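3.2 Clothing and thermal comfort

Clothing insulation was recorded by self-report and then checked against the garment list published with the Clarnura survey. Workers at the Nirkar site wore their own clothes above the waist, so insulation varied more between people than it did in the office sample. Most wore a short-sleeved top of the kind in Figure 2. Long sleeves were more common in the first hour of the early shift and became less so as the morning went on.

We gave short-sleeved T-shirts a single insulation value, whatever their colour or cut. Colour matters outdoors, where dark cloth takes up more heat from the sun, but all our readings were taken indoors and away from windows. Fit was not recorded – a limitation we return to in Section 5.
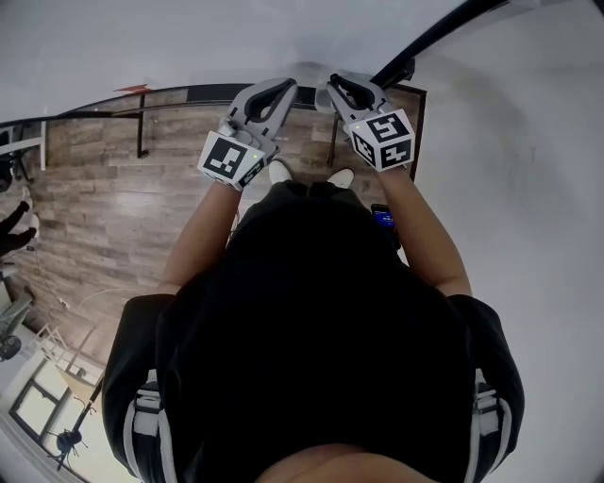 Figure 2. Black short-sleeved T-shirt with white stripes and trim on both sides, worn with the forearms bare.

After removing incomplete forms we had 2712 comfort votes. Votes were given on the usual seven-point scale, from cold to hot, and each was matched to the air temperature logged nearest in time. Where a worker gave two votes within 13 minutes, only the later one was kept.

People in short sleeves voted cooler than those in long sleeves at the same air temperature, as expected. The gap was widest at the lower end of the range and had nearly closed at the upper end. Zúñiga's model predicts a steady gap across the whole range, while the Burkard model allows it to narrow and fitted our votes better.

Bare forearms may explain part of this. Heat loss from the lower arm depends strongly on air movement, and air speed at the Nirkar site rose when the ceiling fans were switched on, usually in the afternoon. We therefore ran the comparison again using morning votes only. The gap remained but was smaller, and the order of the two models did not change.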